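Council eases rules for attic conversions in Wadum

Homeowners in Wadum will find it easier to turn unused roof space into living areas under changes passed by the town council in May 2022.

The new rules remove the need for a full planning application where a conversion stays within the existing roofline. Owners must still get a building permit and have the work inspected before anyone sleeps in the room.

Planning manager Dalibor Hájek said the council received 205 attic applications last year and approved nearly all of them, often after a wait of 18 weeks.

"Most of these were small jobs on older houses," he said. "People were paying for drawings and reports that made no difference to the neighbours." 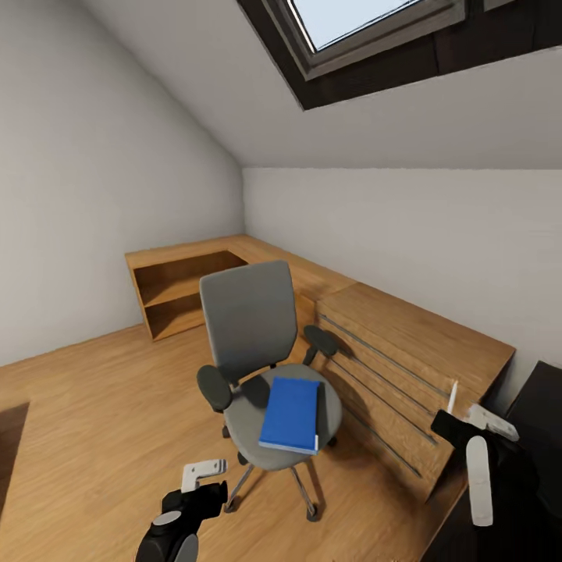

Under the old system, an owner had to notify every property on the street and pay two separate fees. The notice period has been dropped and the fees rolled into one. Permits should now be decided within eight weeks.

Heritage houses in the Marinescu precinct are not covered and will keep going through the full process. Dormers and other changes to the outside shape of a roof are also excluded.

Local builder Svatopluk Ďurica welcomed the decision but said owners should check their floor joists before making plans. Many ceilings in the older part of town were never built to carry furniture, he said, and strengthening them can cost more than the rest of the job.

Application forms are available at the council's customer service centre on Grukmont Road. Applications lodged since February can be moved to the new process at no extra charge.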